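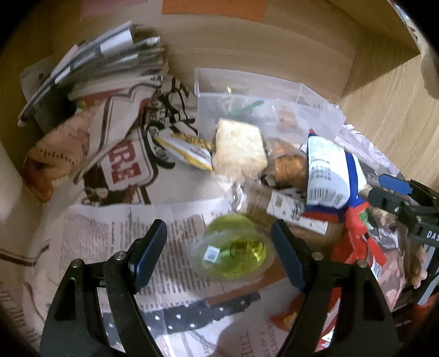 **Moving 44 miles with a full pantry, pack it or toss it??**

**plumbline_jo**
ok so we close in February and I have a kitchen that is basically a grocery store. Mover quote from Vandenberghe came in at $1,629 and the guy said they "prefer not" to take food. Prefer not?? Is that a no? Spices, rice, canned stuff, 2 big bottles of olive oil, flour, like six kinds of vinegar. Don't want to rebuy all that. What do people do

---

**kettlecorn88**
Eat it down. Start now. We did a month of weird dinners before our last move and left with one box. Chickpeas on everything but it worked

---

**ramblerMN**
"prefer not" means they won't cover it if it leaks on your couch. Get that in writing either way. Mine had a line about liquids on page 3 that I didn't see till after.

Also oil goes in YOUR car. Always. Upright, in a bucket, towel around it.

---

**plumbline_jo**
page 3 you say. going to look

edit: yep. "open containers and perishables excluded." So sealed cans are fine?

---

**ramblerMN**
Thats how I'd read it but call them

---

**dotty_in_the_valley**
Disagree with eating it down. You're exhausted, you're packing till midnight, you are NOT making lentil soup. You're getting pizza. Then the pantry is still full and you're mad at it.

Pack it. Small boxes only. Cans in a big box = broken back. Newspaper between jars, more than you think, crumple it loose so it has some give. Tape over every spice lid. Every one. I have vacuumed turmeric out of a car vent and I don't recommend

---

**kettlecorn88**
lentil soup is 20 min but ok

---

**dotty_in_the_valley**
20 min plus finding the pot, which is in a box

---

**hobnail**
Newspaper ink gets on everything fyi. Plain packing paper is cheap, got a bundle from Zatero, way more than I needed. Still using it to light the grill.

---

**dotty_in_the_valley**
ink on a jar. wipe it. done

---

**hobnail**
it got on my white mugs and I had to wash all of them. just saying

---

**plumbline_jo**
jars in newspaper, mugs in the nice paper, everybody wins

Flour tho? Half a bag, folded over

---

**ramblerMN**
Toss. It's three bucks. Same with anything you can't remember opening

---

**sideporch**
Don't toss, food bank takes anything unopened and in date. The one by us even picks up if you've got a couple boxes. Opened stuff goes to a neighbor, mine took the flour AND the vinegar.

And do a first night box!!! Coffee, filters, salt, paper plates, can opener. Write on all four sides. We wrote on the top and then something got stacked on it, obviously

---

**kettlecorn88**
can opener x100. seconding

---

**dotty_in_the_valley**
Do you have drawers built in at the new place or is it shelves? If the furniture is coming with you some movers let you leave light stuff in the drawers. Plomitz did for us, just wrapped the whole cabinet. Saved me probably four boxes

---

**ramblerMN**
Please don't. Drawers slide out on the ramp, seen it happen. Also weight

---

**dotty_in_the_valley**
LIGHT stuff. tea bags. napkins. they wrapped it.

---

**plumbline_jo**
there's a hutch coming with us so maybe napkins only lol

Called Vandenberghe. Sealed cans and dry goods ok, max two boxes, no glass, no liquids. So oil and vinegar ride with me. Boyfriend is getting the bucket. Dropping the extra cans at the food bank and giving the flour to my sister whether she wants it or not

---

**sideporch**
what are you doing about the freezer

---

**plumbline_jo**
oh no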